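How to Clean the Dust Out of a Desktop PC

September 2023
By Ndlovu

A desktop that has sat on a carpet for a couple of years will be full of dust. The fans get louder, the machine runs warmer and sooner or later it starts shutting itself off during anything demanding. Cleaning it takes about 30 minutes and most of that is screws.

What you need

A Phillips screwdriver, a can of compressed air, a soft dry paintbrush and a cup for the screws. Do not use a household vacuum inside the case. The nozzle can build up static, and it is easy to knock something loose with it.

Before you open it

Shut the computer down from the menu – sleep mode is not enough. Switch off the power supply at the back if it has a switch, then pull the power cord. Hold the power button in for a few seconds to drain what is left. Unplug everything else and take a picture of the back with your phone if you are unsure where the cables go.

Carry the tower outside or to a garage if you can. I did my last one in the kitchen in August and was wiping gray fluff off the counters for days.

Opening the case

On most towers the side panel is held by 2 screws at the rear edge. Take them out, slide the panel back and lift it off. Older office machines may have a latch instead. Lay the case on its side with the open side up, on something firm and at a height where you don't have to bend over.

Touch bare metal on the chassis before you reach in, and do it again whenever you have walked away and come back.

Blowing out the dust

Start at the top and work down. Keep the can upright and use short bursts from a hand's width away. If you tip the can it can spit freezing liquid onto the board.

Hold each fan still with a finger while you blow on it. Letting it spin freely can wear out the bearing. Go through the heatsink fins from both sides if you can get at them, then use the brush on whatever is stuck.

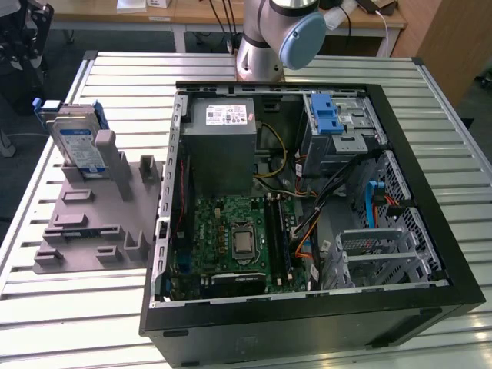

Blow through the power supply vents from the outside only. Never open the power supply itself, even with the cord out. The parts inside can hold a charge for a long time.

Closing up

Press gently on the memory and any cards to check they are still seated. Make sure no cable is resting against a fan. Slide the panel back on, put the screws in and reconnect everything.

If the computer beeps or shows no picture, power it off, unplug it and reseat the memory first. Repeat the cleaning every six months, or every 3 if you have pets.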